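Bench Kits > Two-Arm > Counter Service

Zindum two-arm bench kit

Two arms, one rail, one table. Ships as a kit, not pre-built. Bolt it up, plug in, teach it your task. Most buyers are up and running in an afternoon, longer if you want the walls.

Made for small shops and labs who need table work done at table scale. Bagging, sorting, cup stacking, counter prep. No floor space to speak of. If you have a sturdy bench you have enough.

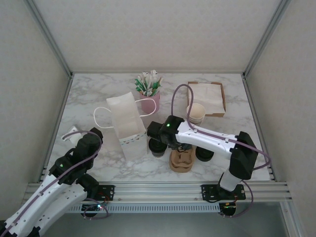
Rail comes first when you build. Get it level, tighten the brackets by hand, then go back round with the wrench. Dorian Leblanc does our takeout counter demos and he runs both arms off the one front rail, paper bag on the left side of the table, cup carrier in the middle and napkins over to the right. Leave slack in the cables! They need to loop with the arm, and a tight one will pull at the wrist on long reaches. Green light on the joint housing is there to look at before you start anything.

What's in the box
- 2 arms with wrists and grippers
- rail and mounting brackets
- cables, plus one spare per arm
- 3 hex keys (you will lose one)
- Kaken teaching software, 11 starter tasks

Walls, corner posts and tabletop are sold seperately. Table can be any flat top you like, just not glass. Panels go up quick with two people.

Wrist camera add-on: small, clips in behind the gripper. Worth having for thin stuff and anything flat on the table, where the overhead view doesn't tell you much. Swap the fingers without taking the camera off.

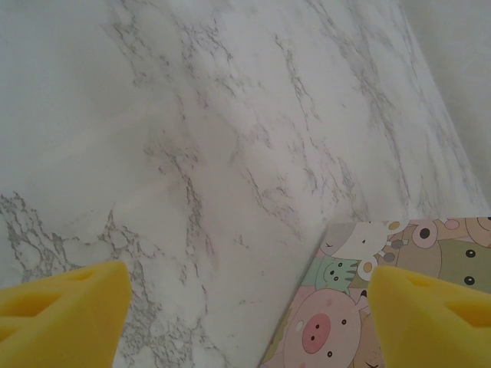

Camera needs a short calibration the first time, then again if you move it. Takes about 7 minutes. Do it under the same lights you plan to work in - big changes in daylight will throw it off a bit. Software walks you through, just follow the prompts and keep your hands out of the way.

Lead time 3 weeks, sometimes less. Orders placed by Tuesday noon go in that weeks build. Spare fingers ship next day. Returns ok for 40 days if the brackets havent been drilled.

Questions on fit or bench size, ask for Séverine Boyer in sales. Software stuff goes to Valentin Picard. Send a photo of your bench with a tape measure on it, saves a lot of back and forth.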